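Hunbridge Equipment Recovery — Progress Report, June

4 min read

This report covers the second period of the desktop teardown and storage recovery work at the Hunbridge site, funded under the Brendia reuse grant. It describes intake, drive removal, sorting and the open items that affect the next payment.

Intake and backlog

Intake closed at 1085 desktop units. All units have been logged by serial number and moved to the racks in the rear bay. The Braleo office delivery, which was held back in the first period for missing transfer papers, is now included in the total. A further 174 units are on site but not counted, pending a signed release from Ignacio. They are stacked separately and will stay closed until the release arrives.

Drive removal

Removal of 3.5-inch hard drives is the slowest step on the line. The work order is fixed: side panel off, data and power cables released at the drive, carrier drawn from the cage, drive label scanned, drive separated from the carrier. Cables are released before the carrier is moved. In the first period several data connectors were cracked by pulling the carrier with the cable still attached, and those drives had to be set aside for board-level repair before they could be wiped.

Carriers with a plastic handle come out without tools and take the least time. Units where the drive is screwed directly to the cage are routed to the second bench, where the correct driver bits are kept. This split was introduced midway through the period and has reduced waiting at the first bench. 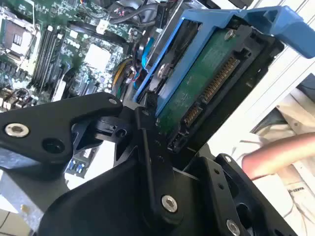 Carriers are kept with their chassis where possible. A machine that returns to service needs its own carrier, and replacements for the older models are hard to source in small lots. Each one is tagged with the chassis number and placed in the bottom of the case before the panel goes back on.

Drives are checked at the connector edge and across the circuit board before they are accepted for wiping. Bent or worn contacts, burn marks and missing board screws are grounds for rejection. Rejected drives go to the shredding contractor with the rest of the failed stock.

Boards and memory

Motherboards remain in the chassis unless the socket or the memory slots are damaged. Memory is tested in place. Processors are not removed at this stage — the time cost was judged too high against resale value, and the position will be reviewed once prices for the older parts are known.

Open items

Wiping capacity is limited to 18 drives per run. A second wiping station has been quoted and fits within the existing equipment line, so no change to the budget is requested. Approval is needed to place the order.

The release for the Ignacio units remains outstanding. If it is not received before the next report, the units will be returned to the sender and the storage charge passed on under the terms of the agreement.

The Saturday shift will continue through the next period at its current length.

Contact | © Hunbridge Equipment Recovery | Back to top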